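Library at Skondovbridge to stay open through March

Skondovbridge library will keep its present opening hours until the end of March while repairs are made to the roof of the reading room, the town council has confirmed.

The building dates from 1940 and has had leaks above the local history shelves for the past three winters. Work was due to begin before Christmas but was put back when the first contractor withdrew. A new firm, Plotberg, has now been taken on.

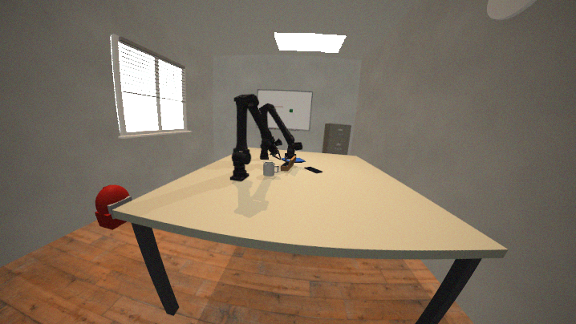

Books from the local history section have been moved to the first floor and can be asked for at the front desk. The children's corner is not affected. Readers who use the study desks are being asked to book a place, as there will be 15 fewer than usual.

Treasa Lenihan, the branch librarian, said the hardest part had been finding dry storage for the bound newspapers. "They are heavy and they don't like being moved," she said. "We've kept them in the building, so people can still come in and look things up."

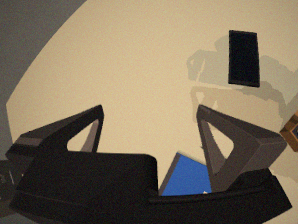

Issue 27, page 3

Councillor Fergal Mac Carthaigh had asked at last month's meeting whether the library would have to close altogether. He was told that the noisiest work would be done before the doors open at 10am.

The Dosik Road entrance will be shut while scaffolding is up. Visitors should use the side door next to the car park, which has a ramp. Books can be returned there at any time.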